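Snack corner opens upstairs at Junham reading room

I popped up the stairs at the Junham reading room one morning in September, mostly to get out of the drizzle, and found they've finally opened the snack corner! Regulars will know this has been promised since the spring. Before now, if you got peckish halfway through a chapter, you had to pack up your things, walk down to the shop on Cunden Street and hope your chair was still free when you came back (mine never was).

The new corner is by the back window, where the old map drawers used to be. It's a simple set-up: one grey cabinet with a flat top for putting things out, a shelf of mugs, a bin with a lid, and an honesty tin. The cupboard part holds the spare stock, so the top can be kept mostly clear. Crisps are 90p and so are the cans, and tea is whatever you feel like dropping in.

Ustyna Hutsuliak looks after the upstairs rooms and did most of the arranging. She told me the money came out of the summer book sale, which had 37 boxes of donated paperbacks and went far better than anyone was expecting. The cabinet itself came from Zinchenko, the office clearance people out on the ring road, who knocked a bit off the price and carried it up both flights.

"I wanted something with a plain top that you can wipe," she said. "We had a lovely old sideboard offered to us, but it had carving all along the edge and I could just picture the crumbs."
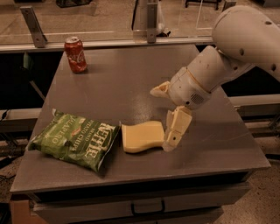
I asked what was going fastest and she said the jalapeño crisps, by a mile. She'd only bought a few bags to see if anyone fancied them, and now the plain salted ones are sitting in the cupboard looking sorry for themselves. I had a bag of the Kettle jalapeño myself with a Coca-Cola and can report that they're properly hot, hot enough that I had to stop reading for a minute. If you're sharing a table with somebody, maybe go for something quieter, as a full bag does make a fair old racket when you're getting to the bottom of it.

The one rule, and it's a gentle one, is that you wipe up after yourself. There's a sponge for the job and a tap just along the landing. Khang Dương, who's up there most afternoons with his translation work, told me he'd been against the whole idea to begin with. He was worried about sticky fingers on the atlases, and he said so at the spring meeting at some length. He's come round now, mainly on account of the tea, though he'd still like food kept away from the long table where the big reference books are. Ustyna has agreed to that and there'll be a little card up saying so once she's found the good pens.

A few people have asked me about proper food, sandwiches and soup and so on. That's not on the cards for the moment. There's no fridge upstairs and only the one socket near the window, which the kettle has already claimed. The cans are kept at room temperature for the same reason, so if you like yours cold you'll have to wait for winter! There was some talk of a small fridge from Stadero, the kitchen shop, but it would have to go on the landing and I gather the fire door makes that awkward.

It's also worth saying that the corner is for readers and anyone coming in for a class, so you don't need to be a member to use it. The Ukrainian conversation group has already moved its break up there, and the map club is thinking about it, although they're still a bit sore about the drawers. (The maps are fine, by the way. They're in the room next door, flat and dry, and you can ask for them at the desk as before.)

The snack corner is open whenever the upstairs rooms are, from 10am until 5pm, with the kettle going off at half past four. Bring change for the tin if you can, as there's no card reader. If you've got mugs at home that you don't want, Ustyna would be glad of 12 more, any colour, no chips in the rim please. You can leave them at the downstairs desk with her name on the bag.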